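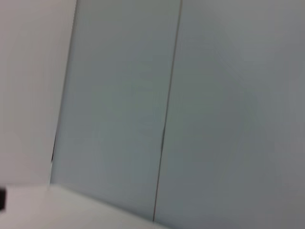 How to make a layered pocket page with a hidden journaling tag

Many people ask me how I put long stories in my albums without covering the photos. My answer is a pocket page. The photo stays in front, the writing goes behind on a tag, and you pull the tag out when you want to read it. I learned the basic idea from Ruoxi Yan in a class and I have changed it a little over the years. It takes one evening, or less if your photos are already chosen.

What you need

One sheet of heavy cardstock, 12 x 12 inches, for the base
Two sheets of patterned paper that go well together
One sheet of plain cardstock for the tag
4 photos, one large and three small
Strong double-sided tape, the narrow kind
A paper trimmer and a bone folder
A piece of ribbon or thread for the tag
Stickers, die cuts or leftover pieces

I use Halik cardstock for the base. It is stiff and does not bend when the page is full. Nomov paper is very pretty but thin, so I keep it for the patterned layers. If you have only thin paper, glue two sheets together and leave them under a heavy book until the next morning.

Step one: choose the photos

Put the photos on the base sheet without glue and move them until you like the arrangement. The large photo will sit on the pocket, so it should be at least 4 x 6 inches. I usually put it a little to the left and low. Take a picture of the arrangement with your phone, so you can find it again after you move everything.

Step two: make the pocket

Cut the first patterned paper to 7 x 8 inches. The 7 inch side is the width. On the left, right and bottom sides, score a line half an inch from the edge and fold the strips to the back with the bone folder. Cut away the two small squares in the bottom corners, otherwise the paper becomes too thick there. Now the pocket is 6 inches wide and 7 and a half inches high.

Put tape only on the folded strips. Place the tape close to the fold, and press hard. Leave the top open. The first time I did this I also taped the middle, and of course the tag could not go in.

Step three: cut the opening

Before you fix the pocket to the base, cut a half circle in the top edge, in the center. A round punch is the easiest – push it only halfway onto the paper. If you do not have a punch, draw around a coin and use small scissors. This is the place for your fingers.

Step four: the tag

Cut the plain cardstock to 5 and a half by 8 inches. Cut off the two top corners at the same angle. Make a hole near the top and pull the ribbon through. The tag must slide easily. If it gets stuck, cut a very thin strip from one long side and try again.

Write on the tag before you decorate it. I write with pencil first and then with a Beltrán fine pen, size 2, which dries quickly. Let the ink rest for some minutes before you erase the pencil. Both sides can be used, and on my last one I had 39 lines in total, in quite small letters.

Step five: put everything together

Fix the pocket to the base. Tape the large photo on the front of the pocket, under the half circle. Add a strip of the second patterned paper along the right side of the base, then the small photos on top of it in a column. Decorations come last. Keep thick ones, such as buttons or foam stickers, away from the pocket, they press on the tag and leave a mark.

Some problems you may have

The pocket opens at the side. The tape was too far from the fold or not strong enough. Open it completely, clean off the old tape and start again with a new piece.

The page does not fit in the sleeve. A page with a pocket is thicker, so the sleeve should be the top-loading kind. The Serkov sleeves are a bit wider than others and I have 19 pages like this in them.

The ribbon hangs out. Cut it shorter, about an inch and a half above the tag is enough.

If you want to make the same page for a smaller album, reduce the width of the pocket and the tag by the same amount, and use a 3 x 4 photo on the front.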